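Keeping a Desk Clean Without Special Products

Many people ask me which spray is the best for the desk. My answer is always the same: water and a little dish soap. I put 50 ml of white vinegar in a bottle only when the kettle needs it, never for the keyboard.

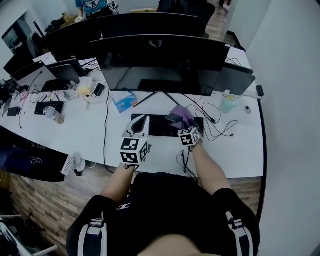 First, shut down the computer and pull out the keyboard cable. Turn the keyboard over and tap it softly on the back. The crumbs fall on a newspaper. For what stays between the keys, I take an old paintbrush and go row by row.

The cloth must be damp, so squeeze it well. Paper towels I do not recommend for monitors, they can leave fine scratches.
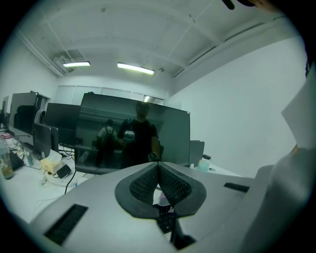 Reading time: 1 minute (109 more tips in the Skoton archive)

Cables collect much dust. I tie them with a strip of old bicycle tube, an idea from our reader Eoin Nic Aodha. It holds better than tape and leaves no glue.

Coffee rings on a white desk go away with baking soda and a wet finger. Rub slowly, wipe, and let it dry before you put back your papers.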